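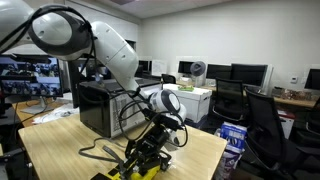
How much slack should you leave in the cables when you hang a homemade gripper off a robot arm?

Enough that every joint can go to the end of its travel without pulling on a connector, plus a bit extra at the wrist. Work it out by moving the arm slowly by hand with the wires held on by Velcro, and only commit to proper ties once you've been through all the poses you plan to use.

I wish I'd read that in October, when I started this thing! I had the wires cut to what looked like a nice tidy length on the bench, everything zip-tied flat, very pleased with myself, and then I rolled the wrist over and popped two connectors clean out of the board. So the cables are longer now and they droop. Loretta says it looks like the arm is wearing somebody's headphones. I don't care, it moves.

Anyway, hello, it's Sun 22 March and I've spent most of the weekend at Tustness again (the shared workshop, for anybody new — I've been a member long enough to have my own shelf). A few of you asked for an update on the gripper, so let's do that before I forget what I changed.

Quick recap. The gripper is called Kubiak, after nothing in particular, it was the name of the folder. The first version had straight fingers and one motor, and it could hold a tennis ball and pretty much nothing else. Version 2 has jointed fingers on linkages, so they fold around whatever they're pushing against, and that meant redoing the bracket, the wiring and all of the code. Zdzisław Bednarek helped me with the linkage geometry, by which I mean he drew it on the back of a delivery slip in one go and I spent three weeks catching up with the delivery slip.

The whole weekend was supposed to be about flat stuff. Balls and cups and blocks are easy because they stick up and give you sides to grab. Lying-down things are a pain. The fingers have to come in low, almost scraping the table, and if the height is off by a hair they either close on air or they press into the wood and the whole arm gets upset and stops. My test object is the yellow power strip, partly because it's long and low and partly because I can always tell where it is against the table, even when I'm half asleep.
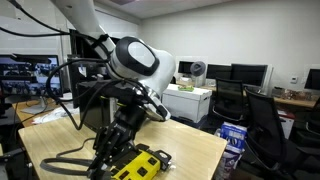

Kubiak on the power strip, one fingertip down near the right-hand end.

The approach I landed on is kind of dumb but I like it. The arm comes down slowly over the strip with the fingers open, and the motor current gets watched the whole way. When a finger touches something, the current creeps up, and the code says okay, that's the surface, stop there, back off by a tiny step, now close. No force sensor, no fancy fingertip skin. Jadwiga Malinowski keeps telling me to just buy a sensor and she is probably right, but I've gotten stubborn about it.

Getting the threshold right took all of Saturday. Too sensitive and it stops in midair because a cable shifted and tugged a bit. Too relaxed and it leans on the strip like it's trying to squash a bug. I ended up with 88 as the trip value, in whatever units the Trilludeck board reports (the manual doesn't say, and I've stopped asking). At 88 it behaves. At 90 it behaves most of the time, and "most of the time" is how I chewed up a fingertip back in the winter.

Oh, and a thing that cost me an entire afternoon: the readings drift as the motors warm up. So a threshold that's perfect at lunch is wrong by four o'clock. Now there's a little routine at the start of every run where the gripper opens and closes a few times on nothing at all, takes its own baseline, and everything gets measured from that. It adds half a minute and I go get coffee.

The code is at 700 lines, which is more than I wanted. A good chunk of that is me being careful — speed limits, a soft floor so the arm can't go lower than the tabletop, a check that the wrist isn't twisted past the point where the wires get tight. I could probably trim it, but every one of those checks is there from a day when something went crunch.

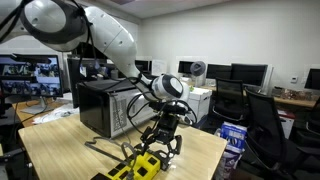
The other big job was the bracket. The old one let the gripper wobble a little where it meets the wrist, and with a wobble up there you get a much bigger wobble down at the fingertips. I'd been blaming the linkages for weeks. Amr El Fassi grabbed the gripper, wiggled it, and said "it's loose at the top," and then went back to his own project. Thanks, Amr. I remade the plate thicker, added a locating pin, and used threadlocker on everything, and the fingertips now land in the same spot over and over, or close enough that I can't see the difference.

I also want to do a proper endurance run. The plan is 3,000 open and close cycles with nothing in the fingers, then take it all apart and see which pivots are wearing. My money's on the lower ones. I've got spare pins cut already and a bag of bushings from Fada that cost way more than a bag of bushings should, so if they don't help I'm going to be grumpy about it in public.

A couple of answers from the comments last time. I can't post the design files yet, they're a mess and half the parts have the wrong names, but I will. The controller runs off its own supply, separate from the arm (please do this, I got so much weird noise when they were shared). And to whoever asked if it can pick up a coin: ha. Maybe if the coin is on a sponge.

Next time I'm in I want to try gripping the strip from the narrow end, with the wrist turned a quarter of the way around, and that means checking the slack all over again. Yakubu Sani has offered to stand by with his hand on the stop button while I do it, and I've already told him I'm bringing donuts.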